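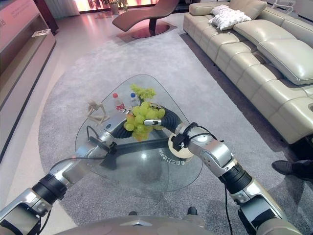

Two Arms, One Coffee Table, and a Shorter Way to Learn

Anyone who has tidied up after guests knows that a coffee table is a harder place than it looks, and the team at Hevus has spent the better part of a year finding out how hard it is for a robot. Their new method, called Fisulum, was shown to visitors this week in a living room setting, with a sofa, a carpet, and a glass table holding grapes, water bottles and a little wooden mannequin.

Glass is the trouble, says project lead Amado Buenaventura. Depth sensors tend to look straight through it, so an arm may reach too low -- or stop too high and close on air. Fisulum lets the two arms compare their guesses about where the tabletop lies before either one commits to a grasp.

In the group's own tests, a two-armed robot trained on 201 demonstrations picked up soft and hard items in 800 of 1,000 tries. The earlier version had needed 1,000 demonstrations to do as well, and Buenaventura was plainly delighted to tell us so, twice. Grapes are still the item he worries over most, as a bunch never hangs the same way two times running.

The team plans to try the method on kitchen counters next, and hopes to share its training code in May.

Filed under: Robotics, Research News

Comments (3)

Edgardo Macaraeg: Would love to know how it does on a table with fingerprints all over it. Asking as a father of four.

tilly_b: Are the 1,000 tries all on the same table?

marshroad: Glass tables fool me too, and I have the shins to prove it!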